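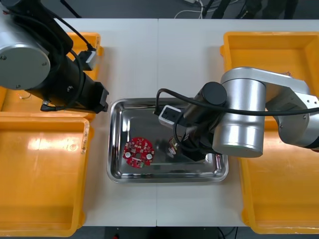

December, late afternoon

Spent a good while going back over the Fernell boards with Anselmo – he wants them sorted before the Solden parts come in, and I can't blame him, the shelf is a sorry thing right now.

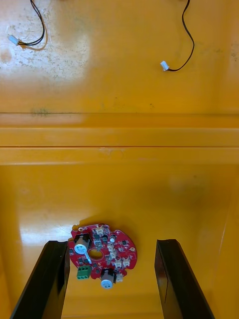 Storage first. Anselmo still likes cardboard, but I'd stay with the plastic bins and just wipe them out now and then. Red round board and the thin cables with white plugs can share the yellow one for now, scuffs and all. Ask Lefteris whether he has labels left.

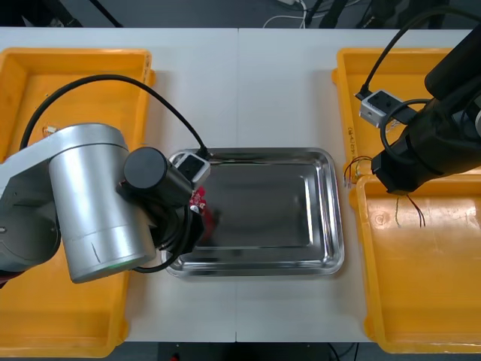
Steel tray between the two yellow bins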